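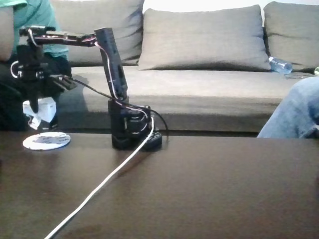
Tisch Drirkholm vor dem grauen Sofa, mit Untersetzer. Platte dunkelbraun, glänzend.

2022-02-24, Werkstattbuch, Oberflächen

Endlich ein richtiger Tag am Drirkholm! Ich hatte mich ja seit Anfang Februar darauf gefreut, den Tisch mal dort zu beurteilen, wo er hingehört, vor einem Sofa und mit Zeug drauf, wie es sich im Wohnzimmer eben ansammelt. Auf den Böcken in der Werkstatt sieht jede Platte gut aus. Vor dem grauen Stoff merkt man erst, was das Braun kann. Es ist richtig tief, fast wie schwarzer Kaffee, und der Glanz bleibt trotzdem freundlich.

Kurz zum Stand, damit die Kollegen nicht im alten Heft suchen müssen: gereinigt, Zwischenschliff von Hand, dann drei dünne Aufträge Drustora mit dem Ballen. Der dritte war dünner als geplant, weil mir der Ballen zu trocken geworden ist (ich hatte ihn auf der Fensterbank liegen lassen, dort zieht es). Erst geärgert, dann gestaunt — die Fläche liegt besser als bei den Proben mit sattem letztem Auftrag. Bitte beim nächsten Tisch absichtlich so machen und hier eintragen, wie es ausgeht.

Mischung wie auf Probe 29. Die Probe hängt wieder am Brett, sie lag wochenlang unter dem Schleifvlies. Wer sie herunternimmt: Rückseite nicht überschreiben, da steht das Verhältnis!

Glanz
Was mich am meisten freut: Helle Sachen bekommen auf der Platte eine schwache Spiegelung. Beim Untersetzer sieht man das schön, weiß mit grau geflecktem Muster, und darunter ein zarter Widerschein im Braun. Genau den Grad wollte ich haben. Bei Probe 28 war es schon Klavierlack, das macht im Wohnzimmer nervös, jeder Fingerabdruck ein Ereignis. Noch matter würde ich aber auch nicht gehen, dann verliert das Holz die Tiefe und man sieht nur noch eine braune Fläche.

Ich habe die Platte im Streiflicht abgesucht, Kopf fast auf Tischhöhe. An der Längskante zur Sofaseite hin fühlt man mit dem Fingernagel eine feine Stufe vom Zwischenschliff. Sehen kann ich sie nur, wenn ich weiß, wo sie ist. Lasse ich trotzdem nicht so. Nächste Woche mit Öl und feinstem Korn ganz leicht drüber, danach mit dem trockenen Tuch auspolieren.

Untersetzer
Das Modell ist der runde Clormont. Passt großartig! Ich war vorher für die dunklen Filzscheiben und nehme alles zurück. Der helle Kreis gibt dem Tisch einen Punkt, an dem das Auge hängen bleibt, und das Grau im Muster greift das Sofa auf, ohne dass es nach Ausstellung aussieht. Zu prüfen bleibt die Unterseite. Mit trockenem Untersetzer habe ich heute mehrmals hin und her geschoben, gleiche Stelle, mäßiger Druck: keine Spur im Lack, auch unter der Lupe nicht. Feucht steht noch aus. Da traue ich der Sache weniger, ein Tropfen Kondenswasser zwischen Scheibe und Platte ist etwas anderes als ein Glas, das offen dasteht.

Wasserprobe auf dem Reststück, nicht auf dem Tisch:
kaltes Wasser, 5 Minuten: nichts
kaltes Wasser, 29 Minuten: leichter Schleier, nach dem Abwischen und Warten weg
heiße Tasse ohne Untersetzer, 5 Minuten: heller Ring, bleibt
heiße Tasse auf Clormont, 5 Minuten: nichts

Also Untersetzer bei Heißem immer, bei Kaltem nach Gefühl. So schreibe ich es auch in den Pflegezettel, der alte ist viel zu streng formuliert. Wenn man den liest, möchte man den Tisch gar nicht mehr benutzen.

Sofa und Farbe
Der Bezug ist der graue Stoff aus dem Chantharasri-Buch, Nummer 2546. Auf dem kleinen Muster hatte ich ihn als kühl notiert. Auf der großen Fläche wirkt er wärmer, und neben dem dunklen Holz erst recht. Die Rückenkissen sind im gleichen Grau, das mittlere etwas bauschig und unten mit Falten. Mir gefällt das sehr, es nimmt dem glatten Tisch die Strenge. Ich würde die Kissen auf keinen Fall straffer füllen, auch wenn das beim letzten Durchgang im Raum stand.

Überlegt habe ich noch, ob ein farbiges Kissen dazu muss. Auf dem Stoffstapel liegt ein Senfgelb, das mich jedes Mal anlacht. Aber Grau, Dunkelbraun und ein bisschen Weiß, das steht so ruhig zusammen, dass ich es erst einmal lasse. Senfgelb hebe ich für den hellen Tisch auf — da darf es dann laut werden!

Staub
Der einzige Dämpfer. Auf dunklem Glanz sieht man alles. Ich habe heute Vormittag gewischt, und am Nachmittag lag im Gegenlicht schon wieder ein feiner Film. Drei Tücher verglichen: Mikrofaser nimmt am meisten mit, zieht aber bei Druck feine Wischer. Altes Baumwollhemd ist am sanftesten und verteilt leider den Rest. Am besten war das Baumwolltuch ganz leicht angefeuchtet und gleich mit dem trockenen Ende nach. Immer in Richtung der Maserung, quer dazu bleibt ein Streifen stehen, den man aus der Sofaecke sofort findet. Papiertücher gar nicht, die sind für diese Oberfläche zu grob, auch die weichen.

Pflegewachs habe ich weggelassen. Der Glanz kommt aus dem Auftrag, und ich möchte wissen, wie er sich ohne Nachhilfe hält.

Sitzprobe
Habe mich zum Schluss mit Heft und Tee (auf dem Untersetzer, versteht sich) hingesetzt und einfach geschaut. Von dort ist der Tisch ein anderer als im Stehen, flacher, heller, die Platte fängt viel mehr vom Raum ein. Das sollten wir bei jeder Oberfläche machen, bevor jemand über den Glanzgrad entscheidet. Im Stehen hätte ich womöglich doch eine Stufe matter gesagt. Die Höhe stimmt auch, ich komme ans Glas, ohne mich nach vorn zu falten, und die Unterarme liegen beim Schreiben halbwegs bequem.

Offen
Kante zur Sofaseite nacharbeiten.
Feuchtprobe unter dem Clormont, erst auf dem Reststück.
Ring von der heißen Tasse: lässt er sich mit dem fast trockenen Ballen herausholen? Stück liegt beschriftet im Regal, bitte nicht abschleifen.
Pflegezettel neu.
Drustora nachbestellen, die angebrochene Dose reicht noch für einen kleinen Tisch, für einen großen sicher nicht.
Stoffmuster 2546 zurück ins Buch, ich habe es noch in der Schürzentasche.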